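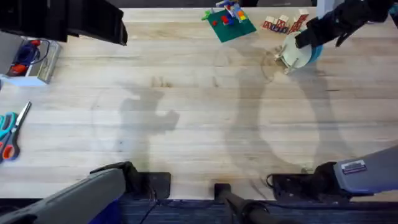
Cup lift, two-arm bench – Tuesday, February 19, 2019

Right arm on the white cup again, rim grasp, new Jumusent weights. 30 lifts with the clutter left out (blocks, Lego plate, scissors), 23 good. Misses nearly all slips at the rim, cup tips and the fingers ride up over the edge. Left arm parked, not used in scoring.

Grip closing speed down a notch after run 7 – seemed to help, not enough runs to say. Want 1000 lifts before June, so needs to go overnight somehow.

Shadows: Hauwa Okoro thinks the arm shadow is throwing the rim detection. Plausable. Try same set with the lamp moved, cup in same spots.

To do – re-zero right wrist, copy logs to Skorkby, check teh cup start marks.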